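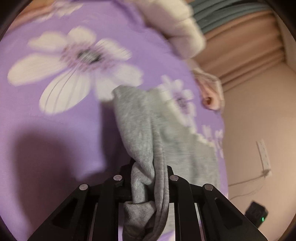 Why does a solid wood table top need room to move?
Wood takes moisture from the air and gives it back, and it becomes wider and narrower across the grain as it does so. If the top is held tight to the frame, the force has to go somewhere, and usually it goes into a crack or a broken glue joint.

Furniture Making, Evening Course
Handout for session four: Fixing the top
Teacher: Sayaka Sakamoto
Room: Sarnen workshop, upstairs

1. What we repeat from last time

Along the grain, a board changes its length so little that we can ignore it in furniture. Across the grain we must always calculate. A flat-sawn board moves nearly twice as much as a quarter-sawn board of the same species and width. Look at the end grain before you decide which board goes where.

Thickness also changes, but on a 24 mm top you will not notice it.

2. The calculation

Movement = width x change in moisture content x coefficient of the species

We use the top that Gilang Oei is building. It is flat-sawn white oak, 815 mm wide. Between winter heating and a humid summer we assume a change of 4 percent. For the coefficient we take 0.0037.

815 x 4 x 0.0037 = 12.06, so we plan for 12 mm in total.

If the top is fixed in the middle, each side gets half of it, 6 mm. If it is fixed along the back edge, the front edge gets all 12 mm. Please write on your drawing which one you have chosen. Last year two students forgot this, and the slots were on the wrong side.

3. Ways to fix the top

Wooden buttons. A small block with a tongue, which sits in a groove or a mortise in the apron. The screw goes up into the top. Leave a gap between the shoulder of the button and the inside of the apron. The grain of the button must run along the tongue, otherwise the tongue breaks off.

Figure-eight fasteners. Quick to install, but the recess must be wide enough for the fastener to turn. They allow less movement than people think, so for a wide top I prefer buttons.

Slotted screw holes. Good for cross battens. The slot runs across the grain of the top, and the screw gets a washer. Do not glue the batten!
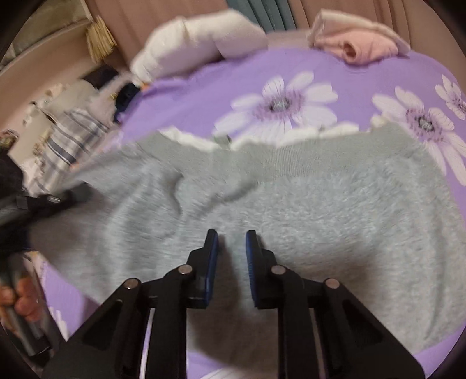

Gray fleece garment on a purple floral bed covering

4. Order of work

Cut the groove in the aprons before you glue the frame. It can be done later with a router, but it is not pleasant.
Make the buttons from one long strip and cut them apart at the end.
Put the top face down on a blanket and center the frame on it.
Drill with a depth stop. Check it again after every change of drill bit — a stop can slip.
Tighten the screws by hand.

5. Finish

Both faces of the top get the same number of coats. A bare underside takes up moisture faster than the finished side, and the top will cup. Fedir asked if wax alone is enough for the underside. It slows the moisture only a little, so use the same oil as above.

6. For next session

Calculate the movement for your own top and bring the drawing at scale. Oratile and Zlata, your boards are still on the rack next to the planer.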